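Bathroom duty with the robot club
18 Apr 2026

So this semester I said yes to one more thing, and that one more thing is a humanoid robot and a sink.

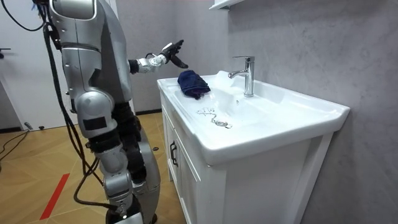

How I ended up in the bathroom group

If you've been reading for a while you know I joined the robotics club mostly for the company. I'm a second-year civil engineering student, I like bridges, and I can solder badly. But the club signed up for the Trendamo student challenge, which is all household chores this year, and when they split us up by room I was in the corridor getting a coffee. Kitchen went first, obviously. Then laundry. By the time I came back the only sheet with space on it said BATHROOM and had one name on it, Divya Rodrigues, underlined twice.

Divya is a senior and she's the reason our group has gotten anywhere at all. She wrote most of the software that turns our practice runs into something the robot can learn from (she called it Fokau, after a dog, don't ask) and she has a way of saying "okay, again" that makes you do the thing again without even minding.

What we're trying to do

The task sounds so dumb when I tell my roommates. There's a cloth on the back corner of the sink. The robot has to reach over, pick it up, wipe around the basin, and put the cloth back down somewhere sensible. My little cousin can do this! She won't, but she can.

For the robot it's a whole saga. The cloth is navy blue and all bunched up, and it never lands in the same shape twice, so there's no one right place to grab it. You want the hand to come in open, fingers spread, palm tipped down, and sort of settle over the top of the heap before closing. Come in too low and you shove the whole thing into the wall. Come in too high and you close on air, which looks very snooty, like it changed its mind about touching our cloth.

And then there's the faucet. It's a tall one and it stands right near where the cloth lives, so the hand has to get in and out without whacking it. We've whacked it. Unnithan (that's our team name, long story, it was on a box) holds the club record for faucet contact and I'm choosing to be a little proud of that.

The stopper chain

Okay, I need to talk about the stopper. The sink has one of those round stoppers on a bead chain, and it sits on the flat part of the basin in front of the cloth. For the first two weeks I kept moving it out of the way before each run. Made sense to me! Then Divya caught me and asked whether I was planning to come along to the judging and move it there too.

So the chain stays. Sometimes it gets picked up along with the cloth and goes for a ride around the basin, rattling the whole way, and we just let the run finish and mark it down as a fail. I've started to hear that rattle in my sleep. Last week I was brushing my teeth at home and knocked our own chain with my elbow and said "fail" out loud.

Numbers, for the people who asked

My dad always asks for numbers so hi Dad. We've logged 624 practice runs since we started. Of those, 129 were thrown out because of something we did and the robot had no part in -- wrong settings, somebody leaning on the vanity, me sneezing. In our most recent batch of 50 we got 41 clean pickups, meaning cloth in hand, faucet untouched, chain left where it was. That's pickups only. The wiping part is another story and I'll write about it when it's less embarrassing.

The kitchen group keeps telling us their number is higher. The kitchen group is picking up a sponge, and a sponge stays the same shape, so I don't want to hear it.

A normal practice session

We usually get the room from four to seven. The first half hour is cables. There's a fat bundle hanging down behind the robot from up near its head all the way to the floor, and somebody has to check it isn't under a foot, either its foot or ours. Then there's the red tape on the floor, and the rule about the tape is that when the robot is live you stay on your own side of it. I've never once wanted to cross it. It's a big machine and in a bathroom it feels even bigger, like when a tall uncle comes to stay.

After that it's just runs. One person drops the cloth, one person watches the arm, one person types notes. I like dropping the cloth best. You'd think there's nothing to it but we noticed pretty early that each of us has a style. Mine comes down as a soft sort of lump with a couple of folds on top. Divya's are flatter. A freshman named Lodent (nickname, he's fine with it) practically throws his, and the robot did terribly on Lodent cloths until we made him do all the dropping for two sessions straight. Now it does okay on his and slightly worse on mine, and yes, I took that personally.

Stuff I've learned, sort of

I still can't really explain the software, but I can read the log now and tell you which run went wrong before Divya does, maybe one time in three. I've gotten way better at writing notes that make sense the next day. My early ones say things like "bad" and "weird thumb??" and they're no use to anyone. Now I put down where the cloth was, what the hand did first, and where it went wrong, in that order.

The challenge itself is in July, so we have time, kind of, with finals sitting in the middle of it. The plan for the next couple of weeks is wiping in an oval around the bowl without dragging the cloth down the drain side. Divya also wants to try a second cloth in a different color and I said sure, and then I was the one who got sent to buy it. If anyone has opinions on washcloths, put them in the comments, I'm going to the store tomorrow after lab.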